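Ulbridge Linen and Clothing Service
Progress report to the Clirard Fund
3/31/22
Prepared by Eero Tikkanen

Summary

The grant pays for home laundry folding and bed care for people who can't manage it on their own. At the end of March we had 101 households on the list, against a target of 140 for the full grant period. The Konby route is full. The Ruotsalainen route still has openings.

Clothing

Long-sleeved items take the most time. Our written method is now the same on both routes: lay the garment flat on the bed, pull each sleeve straight before folding it in, check the cuff hem, then fold the body. We dropped the older method of folding in the air because the sleeves came out creased and had to be redone. White garments are done first, on a clean surface.
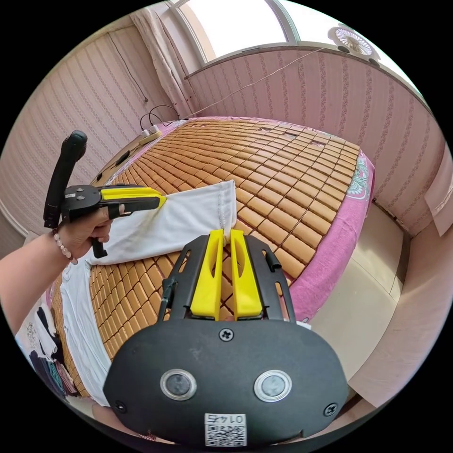
Beds and bedding

Many homes on the Konby route use a tile mat on top of the sheet in warm weather. We hadn't planned for these in the original proposal. A mat can't be folded like a sheet, so it is rolled along the rows and stored upright. When it stays on the bed, it makes a good firm surface for folding shirts, and workers have been told they may use it that way if the household agrees.
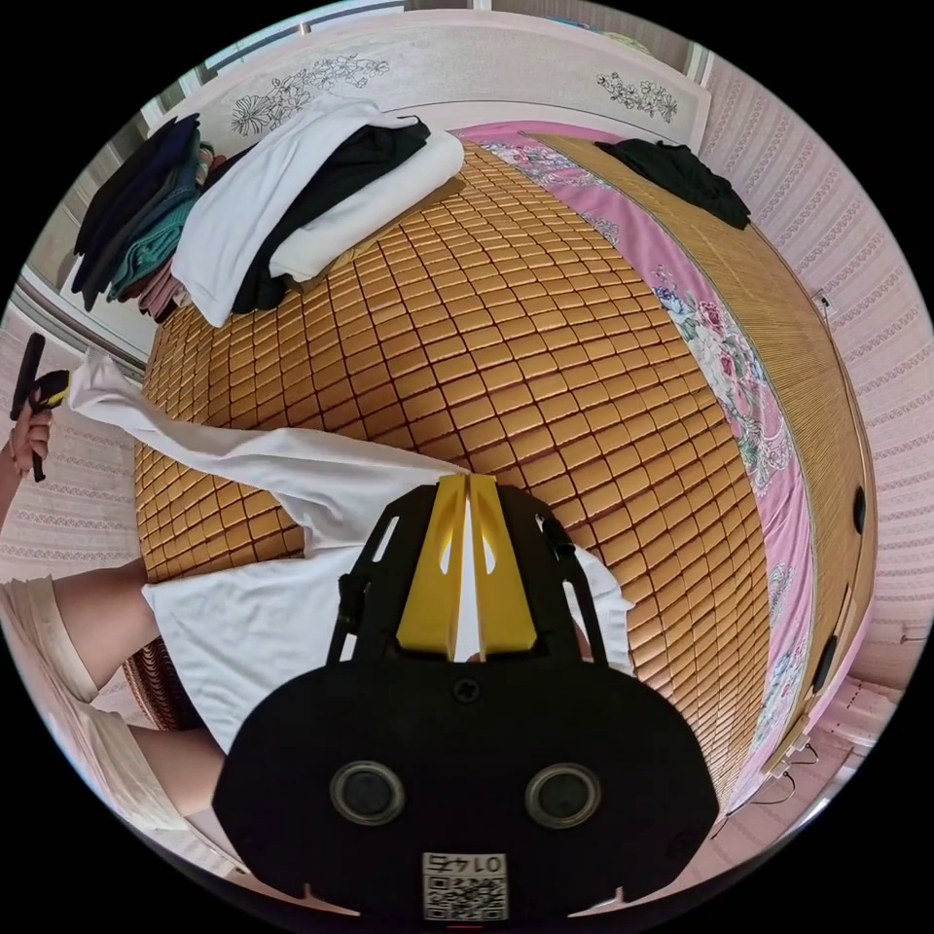

Flowered and other printed sheets are washed separately the first time, after one household reported color running onto a pillowcase. We replaced the pillowcase out of the supplies line.

Bedrooms

Workers don't move chargers, power strips or cables on or near the headboard. If something is in the way of making the bed, they ask. One complaint in March was about an unplugged phone, and the rule was added to the visit sheet the same week. 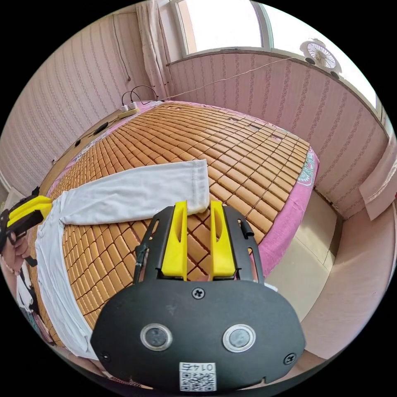 The visit sheet itself is down to a single page. It lists the garments folded, the bedding changed and anything torn or missing a button. Mending is still not covered by the grant, so those items are set aside for the household.

Supplies and spending

We bought 200 storage bags and have 24 left. A second order will be needed before summer. Travel costs are on budget. Laundry soap is slightly over.

Next period

Fill the open places on the Ruotsalainen route.
Add mat care to the training for new workers.
Get a price for basic mending and send it to the fund for a decision.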